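Dustcombe Household Notes
Keeping the outdoors out: grit, dust and the back entry
September 17, 2009

A reader in Piras wants to know how often to wash a kitchen floor when the road outside is dirt. My answer is to wash it less and sweep it more. Water on grit makes a thin mud, which dries in the grout and stays there until you sell the house.

Start at the door. One mat is a decoration. You want two, a stiff bristly one outside and a flat washable one inside, long enough that a grown person has to take a couple of steps on it. Children will jump over both.

Shake the mats downwind. I mention this from experience.

Shoes come off at the door and go in a shallow tray. An old baking sheet with a lip works fine, and mine has held up better as a shoe tray than it ever did under cookies. Empty it into the yard, never the sink. The plumber charged me $39 to explain why.

Sweep dry, from the far wall toward the door, with a soft broom. The stiff one flings the fine stuff into the air, where it waits for you to put the broom away. Then go over the floor with a damp mop, wrung out hard. If it leaves puddles, wring it again.

Window tracks: an old paintbrush first, then a rag wrapped around a butter knife. Put the knife in the wash afterward and say nothing at dinner.

Door sweeps are cheap and take ten minutes to screw on, or an hour if you are me. Close the door on a strip of newspaper before you buy one. If the paper slides out easily, so does your clean floor, in reverse. The Demlow catalog has a brush type that copes with an uneven sill. I cut mine to 33 inches with a hacksaw and filed the end.

Laundry is the other half of the battle, and the sheets usually lose. Hang them on the side of the house away from the road and bring them in before the afternoon wind gets up. With high walls on both sides and a wide stretch of pale, dusty ground between them, already marked by tires, I would keep the good whites indoors altogether. Towels can take their chances. Give everything one hard snap before folding, outside, and fold it there too if you have a table.
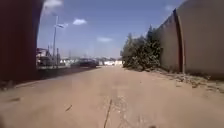
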